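Section 3: Setting Up Your Forcombe Tabletop Loom Mat for Wet Felting

4 min read
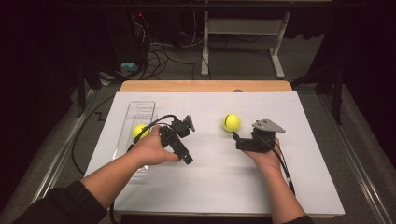

Felting is one of the most forgiving crafts there is, and a good set-up makes it even more fun! Most of the trouble people have with their first piece comes from the space they work in, so please give this part a few minutes before you open the wool. You want a flat table at a height where both forearms can reach over the work without your shoulders creeping up. A white board laid flat on a light wooden table, with long black sleeves reaching in over it, is close to my own arrangement, except that I'd push those sleeves up past the elbow before any water comes out. Pale surfaces are great for dark wool (thin spots jump right out at you). For white or cream wool, put a dark towel under the mat.

What you need: the Forcombe mat, the net, the roller, olive oil soap, two old towels and a jug of warm water.

1. Lay one towel on the table and smooth it out to the corners.

2. Unroll the mat on top, ribbed side up. If the ends curl, roll it the other way and leave it for a while.

3. Pull off thin wisps of wool and lay them all in one direction, overlapping like roof shingles.

4. Add a second layer running across the first, then a third running the same way as the first. Three layers is plenty for a coaster or a small pouch.

5. Cover the wool with the net and sprinkle on warm, soapy water from the middle outward.

Note: The wool should be soaked through but not swimming. Press with a flat hand, and if a puddle forms, mop it up with the spare towel.

6. Rub gently through the net in small circles. Go lightly at first — the fibers need time to grab each other.

7. Lift the net slowly. If wool comes up with it, peel it free, lay the net back down and keep rubbing.

8. Roll everything around the roller and work it back and forth, then give the piece a quarter turn and start again.

Caution: Soapy water makes hard floors very slippery. Wipe up drips as you go, and keep power cords well away from the table.

Jummai Akinola's pattern for a leaf-shaped coaster is in Section 4, and it's a lovely first project. Spare nets are listed under part number 2251.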